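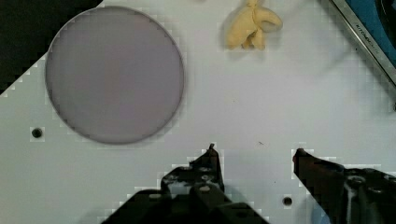 Jerton Technical College Opens Spring Manipulation Challenge to Second-Year Students

JERTON, March — Jerton Technical College has announced that 19 students in its Applied Automation program will take part in this year's Manipulation Challenge, a term-long project in which student teams teach a robot arm to pick up small objects from a tabletop and set them down in a chosen spot.

The challenge is now in its third year and forms part of the second-year course in robot programming. Teams share a set of tabletop workstations in the Sugawara Building. Each arm has a two-finger gripper and a small camera mounted close to it, and students use the view from that camera to plan and review every attempt.

"Students learn a great deal from one soft object with an uneven shape," said Vignesh Chacko, lead instructor for the program. "It does not sit the same way twice, and the team has to decide where the fingers should close before the arm begins to move. We grade that decision as closely as we grade the result."

To date, the teams have logged 139 practice attempts. Each attempt is recorded and entered in a shared notebook, along with the starting position of the arm, the program version and a short comment from the student at the controls. Teams may read one another's entries at any time during the term.

Support for the challenge comes from Zekico, a regional supplier of workshop equipment, which has funded replacement gripper parts and evening lab hours through the end of the term. Lab sessions run until 9 p.m.

Final runs will be held in the Sugawara Building and are open to families, local employers and students from area high schools. Each team will have 17 minutes at the table, including setup. Seating is limited and visitors are asked to register with the program office in advance.

Media contact: Office of Communications, Jerton Technical College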